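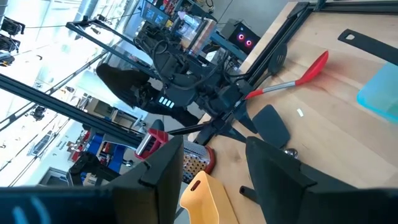
Open day, kitchen bench talk
Speaker: Dilruba Paul, Tarnico

1. Welcome (2 min)
Good morning, thanks for coming out on a Wednesday. Toilets are back past the lifts. Please stay behind the yellow tape while the arms are powered.

2. The job
Sorting kitchen utensils. Two arms, one wooden table. It sounds dull — say so, then explain why the shapes are hard. Grater, ladle, turner: each needs a different grip. Mention Sivakumar, our grasp planner, but skip the maths.

3. The table
Point out the cream caddy and the teal bin behind it. The spoon lies flat and the grey spatula nearly so, so the fingers have very little to get under.
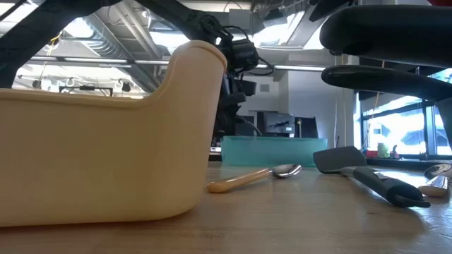

4. Numbers
800 practice picks logged since July. Farnunis paid for the second arm.

5. Questions
Room holds 35, so repeat each question for the back row. If someone asks about price, send them to the Stivwood desk.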